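Write the rule on the wall, not in the binder

Had the argument again in August, this time with Osvaldo Medeiros, who runs the floor at Brustside and has strong feelings about laminated signs. His view: a rule nobody can recite is no rule. Mine: fine, but somebody has to write the long version as well. We went on until they put the lights out in the canteen.

So. Rules for small robot cells. Not the big fenced-off ones, those have standards and inspectors and people who read standards for a living. I mean a bench, an arm or two, a bin, somebody with a laptop. There are loads of these now and the rules for them are mostly folklore. "Don't stand there." "Mind the left one, it's touchy." Ask who decided and you get a shrug.

What I see when I visit is a binder. Always a binder. Moreck had one with 22 rules in it. Read all of them, took most of a cup of tea. Rule 9 said operators must remain aware at all times. Aware of what? It can't be followed, it can't be checked, and when something goes wrong it means whoever was nearest gets the blame. Strike it out. Three of the others said the same thing about gloves in different words, and one of those had the wrong kind of glove.

My test is dull and I'd like it adopted everywhere. Could a new starter, on their own, at the bench, tell whether the rule is being kept? Yes or no. "Keep the area tidy" fails. "Nothing on the bench that isn't part of the job" passes, more or less. "Check the cables regularly" fails. "Follow each cable with your hand before the first run of the shift, power off" passes, and takes less than a minute.

Cables, while I'm on it. Everyone writes rules about the stop button and hardly anyone writes one about cables. Slack has to be there or the joint can't turn. Too much slack and it finds something to catch on. There should be a drawing or a photo of how the run is meant to look, stuck next to the thing, so you compare and move on. Barasa do this. Their sheet is ugly and has coffee on it and it is the best bit of safety paperwork I have seen in years.

Then speed. People love a speed limit becuase it's a number. But a slow arm with a person leaning over it is a worse bet than a quick one with the person two steps back. Write down where the feet go. Tape on the floor, cheap, do it. And say who is allowed to move the tape, or it will creep — it always creeps, towards the arm, because that's where the work is.

I'm less sure about bins and trays. Osvaldo wants their position marked on the bench and no arguments. I said what about jobs where the whole point is that things move around, where you want the arm to cope. He said then mark the limits. Annoyingly good answer. A box on the bench that says the bin stays inside this line, any angle you like. Covers both. It also covers the rim, and rims want covering — a gripper coming down a finger's width off will meet the lip before it meets anything inside, and then you find out how stiff everything is.

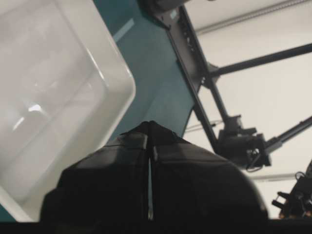
Clearance, then. Write it as a distance from the rim and not from the middle of the bin, since bins get swapped and the middle goes with them. Fisska changed suppliers and kept the old numbers for 12 shifts. Nobody hurt, one bent finger, a lot of muttering. The rule was there in the binder. It just pointed at the wrong bin.

Which gets to the bit I care about most, the date. Every rule should have a name and a last-checked date on it, and if the date's gone stale the rule is up for a vote, keep it or bin it. I know how that sounds. Safety people hate it, they think it's an invitation to throw things out. Well, yes. A rule that is out of date teaches people that the others might be too. They learn which to skip, and they don't always choose well.

And let the people at the bench do the writing. Managers write "ensure". Operators write "if it makes the clicking noise, stop". I would take the second one every time, provded someone goes and finds out what the clicking is.

Osvaldo still wants it all on one sheet, laminated. I've told him he can have nine rules. He's asked for 12. We'll see.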